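Bonmont Growers Board > Seeds and Sowing > Chilli germination: soil or damp paper?

ubaldo_sanna
Posts: 400
10/05/2022

I have had poor results with the Farina seed mix this year. Pepper seed sown straight into compost is coming up at less than half the rate I got from the same supplier last June, when I sowed a late batch for the windowsill. Heat mat set to 27, thermostat probe in the compost, lid on. Is it worth going back to damp kitchen paper?
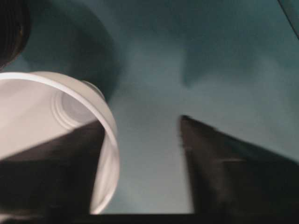 Drainage is the first thing I would check. Compost that stays saturated at that temperature has little air left in it, and pepper seed rots before it splits. I sow in disposable cups, white plastic ones with the stepped rings moulded round the inside of the base, and melt 3 holes inside the innermost ring with a hot nail. Without holes you are growing mould. Paper works, but the root grows into it and you lose a few when moving them.
- m_abuhammour

ubaldo_sanna
Mine have holes. The mix is the Nurnitz fine grade, sieved, with a fifth perlite by volume. I water from the tray and pour off what is left after 2 hours.
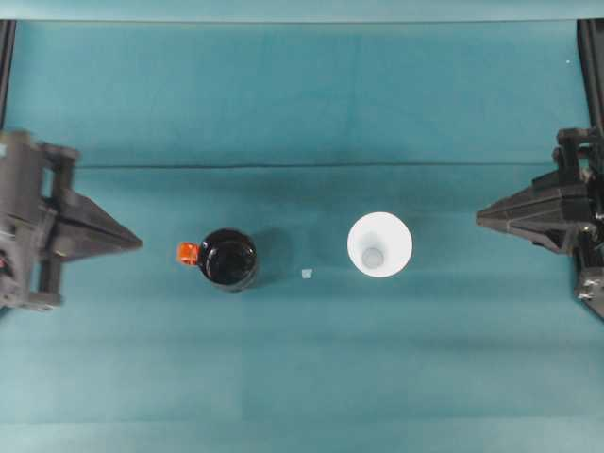 Natalina Gentile wrote that two hours was far too long for a sieved mix, and that ten minutes would be enough for any small pot. She also wanted to know whether the probe was at seed depth or at the bottom.

ubaldo_sanna
At the bottom, touching the mat side.

m_abuhammour
Then your seed is several degrees cooler than the display says. Move the probe up to seed depth before you change anything else. I disagree about the ten minutes. Perlite slows the wicking and the top can stay dry.
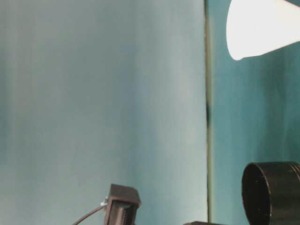 gianni negri: Neither of you has asked how old the seed is. Pepper seed kept in a warm kitchen drops off fast after the second year. Farina print the packing year on the flap, and that is not the harvest year.

ubaldo_sanna
Flap says 2020. Stored in a drawer.

gianni negri
There is your half. Test a few on paper and you will know in a fortnight.

m_abuhammour
Still move the probe.

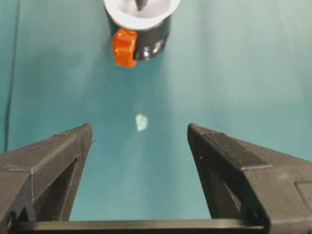 Should the lid stay on once the first seedlings are up?
Take it off when the first loops show, and mist the surface morning and evening until the rest have come through.

ubaldo_sanna
Probe moved, paper test started with the old packet and a new one from Mimach. Same mat for both.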